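Workshop notebook, Trellbridge, small room
3 March 2022

Started on the small room today, after it was left alone since September. The plan is the same as before: two tables in a corner, paper on one, work on the other. The old arrangement with both tables in one long line was not good, because I had to get up every time I needed a sheet from the far end.

Measured the floor first and then moved the tables to an L. The white one goes on the left and the pale yellow-green one is pushed to the wall. The corner where they meet was difficult, because the two tops are not made for each other and the legs want the same place. I tried it 2 times and the second is better. Ulness wrote in their sheet that the tops should be level before you join anything, but we do not join, so I only looked that they do not rock. The white one rocked a little. I turned the foot and it is fine now.

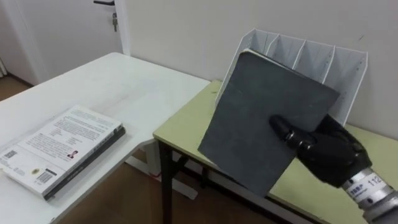 2 min read

The file rack has its place at the back of the yellow-green table, standing up against the wall. It has four slanted compartments and I want to use them like this:

1 – drawings in work
2 – orders, Hurkby and Öberg together
3 – things to be signed
4 – empty, for what comes

I am not sure about Hurkby and Öberg in the same compartment. Their order papers have nearly the same size and I mixed them already once in the old room. If it happens again, Öberg moves to compartment 4.

The two books are lying on the white table, near the front, the white one on top with its back cover up. They should not stay there, that side is for work. A shelf on the wall would solve it. The wall is bare and smooth, only one faint small mark on the right part, so I would like to make as few holes as possible. To ask: is it a solid wall or a hollow one? I knocked and I could not decide.

Door: the key is to hang in the lock on the inside during the day. Please do not take it to the other building. We have only this one until the copy comes.

Floor: wood tone, no complaints, but the table feet can make scratches when you pull. Lift, do not pull. Felt pads are on the Hurkby list, item 51, if someone is ordering this week.

Still open:
– shelf or no shelf for the books
– labels for the rack (the printer tape is finished, I will write by hand for now)
– a lamp for the yellow-green table, clamp type, check first if the thin edge can carry it
– copy of the key

Next time I begin with the lamp. I worked until after four and it was already tiring for the eyes to read small text.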